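Painting over dark furniture - worth the bother?

wantonbramble
24 Aug 2025
Hello all, I've a nearly black chest of drawers that I've been meaning to lighten since February, and I keep losing my nerve. Has anyone had luck with the Rantala chalk paint? I've set aside 100 pounds for the lot, brushes and all, and I'd love to hear how you got on.

Urkorer
Oh, do think twice! A dark chest against a pale wall looks lovely and hides no end of knocks. I did mine cream and have been touching it up ever since - two small children, you understand.

pell_and_pine
Can't agree, sorry Urkorer. Cream is very forgiving if you seal it. Rub down with 100 grit, then 400, prime it, two thin coats, and leave it a good long while before you put so much as a teacup on top.

Urkorer
Well, mine was sealed! Twice! But I'm glad yours has lasted, truly.

wantonbramble
Thank you both, you are kind. I'm still torn. A white mug on the dark top, then some soft lilac and blue flowers on glossy black.

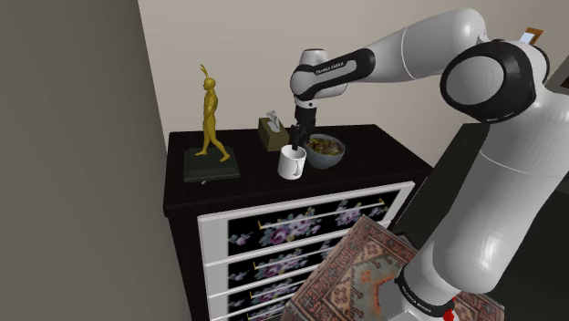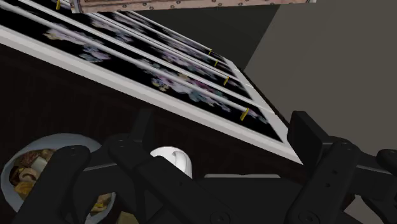

Reply from Wakine
I'd keep it dark, my love, and spend the money on nice new handles.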